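Gripper width jumps when fingers are fully open
Forum > Perception and tracking

fartuh
Our width estimate comes from the wrist camera, no encoder. It fits a line to the inner face of each finger and converts the gap to mm. With the fingers open it's fine for most of an episode, then it snaps to a wrong value for one or two frames. I ran 1,747 frames from the last batch through the Sallura tracker and the bad ones cluster on pale tabletops. Typical view: 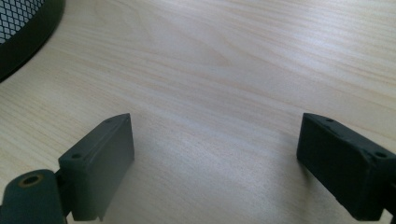 Reply #1
hindulau_dev
The wood grain is your problem. It runs in long streaks and your line fit will take one as an edge. Mask everything outside the finger region before you fit.

Reply #2
adjoa_m
I don't agree that it's the grain. Grain is low contrast next to dark green plastic. Look at the shine on the table near the center and right. If auto exposure reacts to that, the shaded right finger goes darker and its seam and holes drop out. Log exposure per frame and plot it against width.

Reply #3
hindulau_dev
Exposure wouldn't give a jump in a single frame. It would drift.

Reply #4
adjoa_m
It will jump if the fit has a hard threshold. Gonuder has one by default, at 400 edge points I think.

Reply #5
fartuh
Sallura has the same threshold. Plotted it: most of the jumps line up with exposure steps, but a few don't, so the mask may still be worth doing. Locked exposure for now and added a median filter. Will rerun tonight.
Farah Tuhumury

Reply #6
hindulau_dev
A median filter adds lag. Check your timestamps against the pose stream before you train on it.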